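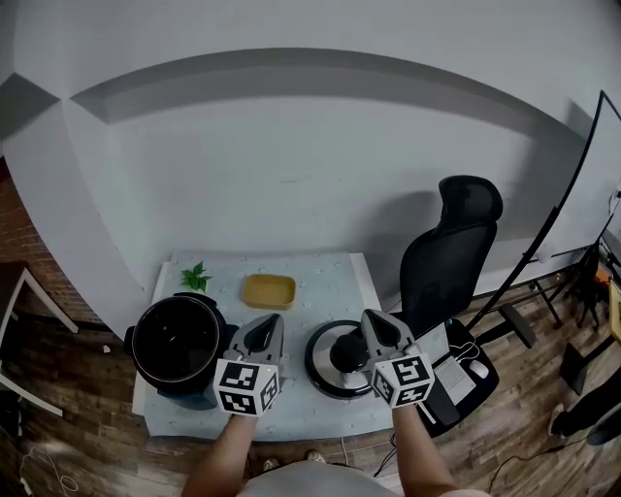

Tamthorpe Residents' Kitchen Loans
Frequently asked questions: cookers, lids and inner pots

The following questions are those most often put to the loans desk. They apply to all residents of Tamthorpe Court and Tamthorpe Annexe. Please read the relevant section before contacting the desk.

Borrowing

Who may borrow a cooker?
Any resident with a current tenancy may borrow one cooker at a time. Guests may use a cooker in the resident's room or in a shared kitchen, but the loan remains in the resident's name throughout.

How long may I keep it?
The standard loan is 39 nights. One renewal is permitted, provided that no other resident has reserved the item. Renewals must be requested before the loan ends and cannot be backdated.

Is there a charge?
There is no charge for the loan itself. A refundable deposit of £40 is taken when the item is collected. The deposit is returned to the card used for payment within four working days of the item being checked in.

Where do I collect and return items?
Collections and returns are made at the loans desk, Room 252, on the ground floor of the Annexe. Items must not be left outside the door or handed to reception. The desk is closed on public holidays and during the September changeover week.

What is included?
Each loan includes the cooker body, one inner pot, one lid, a mains lead and a measuring cup. A flat serving tray may be borrowed separately. Please check the contents against the loan slip before leaving the desk. Missing parts reported later are treated as having been issued.

Setting up in your room

Where should the cooker stand?
The cooker should stand on a level, steady table that can bear its weight when full. Small tables are acceptable if all four legs rest firmly on the floor and the table does not rock when pressed at a corner. Cookers must not be used on beds, chairs, window sills or the floor.

May I use a tablecloth?
Yes. A thin cloth is permitted if it lies flat and does not hang low enough to be caught by a passing knee or bag. Padded or quilted covers are not permitted beneath a cooker, as they may block the openings in the base. If the cloth slides when the cooker is pushed gently, it should be removed.

How far should it be from the wall?
Leave a hand's width between the cooker and the wall behind it. The steam outlet must not point at the wall, at a socket or at the underside of a shelf. Residents will be charged for paint or plaster damaged by steam.

May I keep plants or flowers on the same table?
Sprigs, cut flowers and small pots may remain on the table when the cooker is not in use. They should be moved before it is switched on. Leaves must be kept away from the steam outlet and from the open pot. Cuttings of any kind that are not known to be edible must not be placed where they could fall into food.

May I use an extension lead?
No. Cookers must be plugged directly into a wall socket. The lead should run behind the table and must not cross a walkway. If your table cannot be placed near enough to a socket, please use one of the shared kitchens.

May I cook at my desk?
Residents are asked not to do so. Steam and spilt water can damage laptops and other equipment, and desks in the Annexe are not heat resistant. A separate table should be used, with computers kept well clear of it.

Lids

Where should I put the lid when the pot is open?
Lay the lid flat on the table beside the cooker, or on a tray, with the knob uppermost. A lid leaned against the wall or balanced on the rim of the pot is liable to slide. After cooking, a folded tea towel should be placed beneath it to catch drips.

How should the lid be lifted?
Lift it straight up by the knob, using an oven glove. Tilt the far edge first so that steam escapes away from the face. Do not lift the lid by its rim.

The knob on my lid is loose. May I tighten it?
You may tighten the screw on the underside of the lid with a hand screwdriver once the lid has cooled fully. If it works loose again, return the lid to the desk and it will be exchanged. Glue must not be used.

My lid does not sit properly.
The desk holds two makes of cooker, Arari and Alaoui, and their lids are not interchangeable. The make is stamped on the underside of the lids we issue. If you share a kitchen, please check that you have not exchanged lids with another resident. A correctly matched lid sits level and turns freely.

Inner pots and handles

May I lift the pot by one side handle?
Only when it is empty. A pot containing food or water must be held on both sides, with oven gloves. Side handles may become hot during use even where they are covered.

Which utensils may be used in the pot?
Wooden, silicone or plastic utensils only. Metal spoons and whisks scratch the lining, and food should not be cut inside the pot. Please note any marks already present on the loan slip at the time of collection.

May the pot be placed on a hob?
No. The inner pot is intended for use within the cooker body and will warp on direct heat.

Cleaning

How should the parts be cleaned?
Unplug the cooker and allow it to cool. Wash the inner pot and lid by hand in warm water with washing-up liquid, using a soft cloth, and dry them at once. The cooker body must never be put in water. Wipe it inside and out with a damp cloth, taking care around the rim, where starch tends to collect.

Can the tray be put in the dishwasher?
Wooden trays must be washed by hand and stood on edge to dry. They should not be left to soak. Plastic trays marked Rerkov may be put in the top rack.

The pot has kept the smell of the last meal.
Fill it one third full with water, add two slices of lemon and heat for ten minutes with the lid off. Empty it once cool, rinse and dry. If the smell remains, please mention it when returning the item.

Returns and damage

In what condition should items be returned?
All parts must be clean, dry and brought back together. Place the lid upside down on the pot with a sheet of kitchen paper between them. Items returned dirty will be cleaned at a charge of £4.

What happens if something is broken?
Report it to the desk as soon as possible and stop using the item. Ordinary wear is not charged for. Cracked lids, bent rims and missing handles are charged at the cost of the replacement part, up to the value of the deposit.

Can I buy the cooker at the end of my tenancy?
Loan items are not for sale. Withdrawn stock is sometimes offered to residents, in which case a notice is placed on the door of Room 252.

Page last reviewed: 2023-11-25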